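How to weigh and measure soft parcels

Boxes are easy. Mailer bags and courier bags take more care, as they slump, fold over and give a different size each time they are put down. The steps below are the ones we use at the Vernside packing room.

1. Clear the platform. Take everything off it, wipe it with a dry cloth and check that the display reads zero.

2. Put an empty crate on the side of your weaker hand. Finished parcels go in the crate. Waiting parcels stay on the other side, so the two never get mixed up.

3. Push the air out of the bag. Lay it down with the seal facing up and press from the middle towards the corners.

4. Tuck in the loose ends. A corner hanging over the rim can throw off both the weight and the size — fold it under the bag and let go.

5. Take your hands away and wait for the figure to settle. Two seconds is usually enough.

6. Stick the label on the flattest part, away from the seal.

A grey mailer on the platform, then the green floor and grey metal shelving.

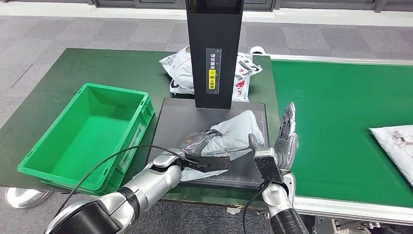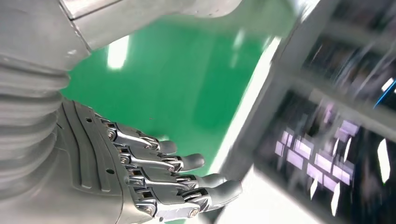 If a reading looks wrong, lift the parcel, let the scale go back to zero and try again. Oisín Conneely keeps a 1000 g test weight in the top drawer, and it should be used every Thursday before the first collection. If the scale is out by more than 5 g, stop and tell him.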